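Simulated kitchen, part two

We're up to 140 demonstrations in the simulated kitchen, all driven by hand. The target for the Pirkwood task is 1000, so April will be busy. Akua Agbeko does the mornings and I do the rest.

The task is simple to say: pick up a loaf and put it in the white square bowl. Each run begins with both grippers up at the near end of the table. I threw out my first 97 runs, as I'd always gone for the nearer loaf and the model would have learnt only that.

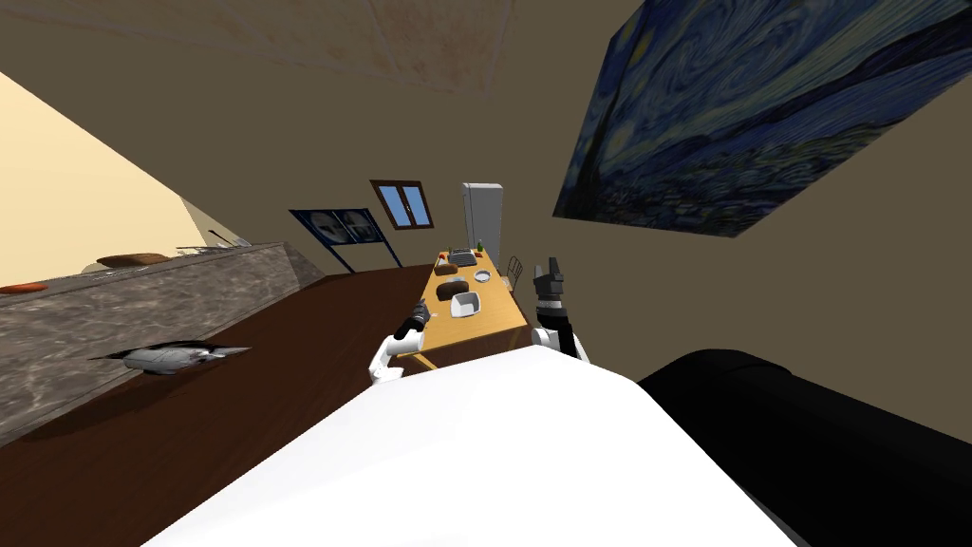 What I'm changing

The loaves now start in a new spot every run. I'm also keeping fumbled grasps if I recover from them. Comfort Tsikata wants the chair moved about too, and I'll try that next.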